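Gaps showing between white wall panels behind a play table

Posted in Walls & Built-ins 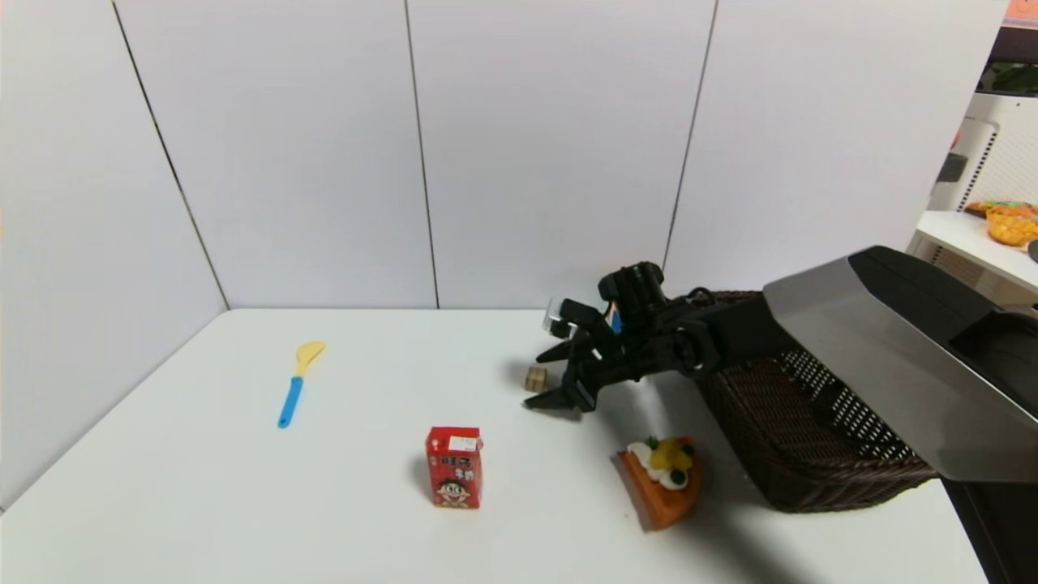

I boxed in the corner of our playroom with tall white panels, a table pushed into the angle, and the joints read as dark vertical lines. There are two on the back wall and one where it meets the side wall. The kids use the table for play food, and crumbs and bits of card get pushed up against the wall. The panels are 16 mm melamine-faced board, screwed to battens, butt jointed with no trim. I would like the seams to disappear, or at least stop being the first thing people see. The table is not fixed and can be moved out. Can I fill these, or do I need to take the panels down?

zunley_flat

Gregor Carnegie

Leave the panels up. Ordinary wall filler does not hold on melamine and will crack along the joint by the first winter. Use a paintable acrylic caulk, or a color-matched silicone if you don't plan to paint. They are not interchangeable: paint will not stick to silicone.

Pull the table out and vacuum the joints. Wipe the edges with denatured alcohol and let them dry. Run masking tape down both sides of each seam, 2 mm back from the edge. Cut the nozzle small, fill from the bottom up, tool it once with a damp finger for acrylic, and pull the tape while the bead is wet. Anything wider than 5 mm needs foam backer rod pushed in first.

Do the inside corner last. That joint moves more than the flat ones, so use silicone there even if you use acrylic elsewhere, and leave it unpainted.

Part of what you are seeing is shadow. If your light comes mostly from one side, a flush joint will still show a faint line. I did a run of 19 panels in Illercombe and two of them still show in the afternoon.

Mujić

just paint it all

Gunārs Bite

Painting alone will not bridge an open joint. It will also chip at table height unless the melamine is scuffed and primed with a bonding primer.

An alternative to caulk is a flat cover strip. Mivine sells a white one, 26 mm wide, with adhesive backing. It does not hide the joint but makes it look intended, and it comes off if you need to get behind a panel. Cut it to length after measuring each seam separately. Mine differed by several millimeters from one side of the room to the other.

For the crumbs, seal the gap between tabletop and wall with a removable rubber bulb seal on the back edge of the table. Don't caulk the table to the wall if you expect to move it.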